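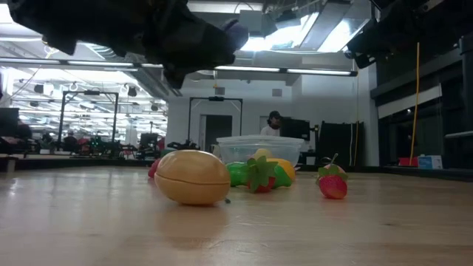
Plan de travail en bois massif huilé : quel intervalle d'entretien ?

J'ai posé en avril un plan de la marque Molter, longueur 286 cm, profondeur 62 cm, fini avec 2 couches d'huile dure. La notice ne donne aucun intervalle pour la reprise. Mon plan a la même allure que celui de la photo, un bois clair, blond pâle, au fil peu marqué dans le sens de la longueur, avec de légers reflets sous l'éclairage. Près de l'évier, la surface devient mate et un peu rêche au toucher. Faut-il poncer toute la longueur ou seulement la zone touchée ? Et peut-on changer d'huile sans tout décaper ?

Fonia
25 décembre 2020

Bachmann
Le test de la goutte suffit. Déposer un peu d'eau, attendre 20 minutes, essuyer. Si le bois a foncé, le film ne protège plus. Poncer alors au grain 180 puis 240, toujours dans le sens du fil, dépoussiérer, appliquer l'huile en couche mince et essuyer l'excédent avant qu'il ne colle. Une reprise locale est possible avec une huile, à condition de déborder largement de la zone et de finir au grain fin - avec un vernis, la limite resterait visible. Pour le changement de produit, faire un essai sous le plan. Les chiffons imbibés sont à étendre à plat dehors ou à noyer dans l'eau, risque d'auto-échauffement.

Cusamine
Chez moi, huile de tournesol depuis des années, aucun souci.

Bachmann
Le tournesol sèche très mal et finit par poisser. Prendre du lin ou du tung. Vérifier aussi le joint silicone derrière l'évier : si l'eau passe par la tranche, l'huile en surface n'y changera rien.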